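Handheld rig notebook, Felside floor
Entry by Etornam Appiah
October, opened 09:40

Subject: loss of tracking on the right handheld gripper at the vanity table station

1. Summary of the fault

During the morning session the right handheld gripper lost its position estimate repeatedly while the operator was working at the vanity table. The left gripper was not affected to the same degree. The recorded path of the right unit showed sudden jumps sideways and then a slow return to a believable track. The largest jump measured 38 centimeters. A recording with a jump of that size cannot be used for training, and if it were replayed on the arm in the Burine cell without a check, the arm would attempt to follow it. For this reason the matter is entered as a safety item as well as a data quality item.

No person was hurt and no equipment was damaged. None of the affected recordings had been released to the Burine cell at the time the fault was noticed.

2. How it was found

The fault was found during the routine review of the session files, which is carried out before anything is passed to Quansah for processing. The review script flags any recording in which the gripper appears to move faster than a person could reasonably move it. It flagged 7 recordings, all of them from the vanity station. Recordings made by the same operator with the same pair of grippers at the shelf station were clean.

It should be noted that the review script was not designed as a safety check. It was written to save processing time. The fact that it caught this fault is fortunate and should not be relied upon.

3. Checks carried out on the equipment

The right gripper was taken out of service and examined on the bench. The following was established.

Marker block: secure on its mount, no lifting at the corners of the printed tags.
Finger pads: seated correctly, no play.
Cable: continuity good along its full length, including when flexed by hand at the connector.
Clock: the offset between the right unit and the head camera was 2 milliseconds, within the permitted limit.
Calibration file: correct version loaded. I compared it line by line with the copy held at Grudville and found no difference.

The right unit was then exchanged with the left unit and a short run was made at the vanity station. The jumps stayed with the right hand and did not follow the gripper. The hardware is therefore considered sound, although I would like the connector looked at again when the unit next goes to Grudville.

4. Probable cause

The present opinion is that the mirror is responsible. The tracking software searches the view from each camera for fixed visual features and for the marker tags. When a camera faces the mirror, it also receives features from the reflected room, and these do not behave as features on a flat wall would. They appear to lie at a greater depth, behind the wall, and they shift as the operator shifts. If enough of them are accepted, the software settles on a wrong position and holds it until better features come into view.

A second possibility is that a marker tag seen in the glass is being accepted as the real tag. The software has a test for mirrored patterns, but the test was switched off in an earlier release in order to improve speed. I have not been able to confirm who approved that change. The release note says only "detector cleanup".

The two explanations are not exclusive. The difference between the hands may be due to the way the task is performed at this station, in which the left hand tends to stay low and the right hand does most of the lifting. This has not been tested.

5. Station views

Both views show the vanity station with the mirror in place.
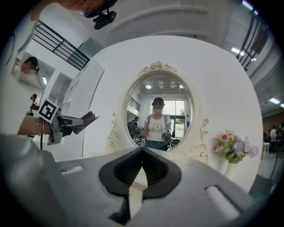
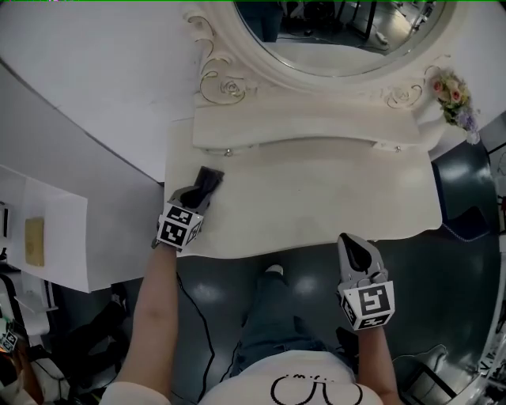
6. Action taken

The 7 flagged recordings have been moved to the quarantine folder. They are not to be deleted, as Quansah has asked for them as test material.

The speed limit on replay in the Burine cell has been lowered to 800 millimeters per second until further notice. Any recording from the vanity station must be viewed in full by one person before it is replayed – this applies to clean recordings also.

The replay program has been changed so that it refuses a file containing a position jump above the limit. Previously it gave a warning on the screen and continued.

7. Work outstanding

Switch the mirrored pattern test on again and repeat the session with the same task.
Repeat once more with the mirror covered by plain matte paper. If the jumps disappear, uncover the glass in halves to see how much of it matters.
Run the task with the hands exchanged, so that the left does the lifting.
Ask Quansah whether the glass can be masked in processing without losing the table edge, which the tracker needs.
Examine older recordings from Felside for the same pattern. Any station with a window or a polished door should be included.

Addition, 16:15. Mirrored pattern test switched on. One short run completed, no jumps above the limit, but one run is too few to draw anything from. The full repeat is to be done before the station is returned to normal use. Right gripper back on the charging shelf with a yellow tag on it. Please leave the tag in place.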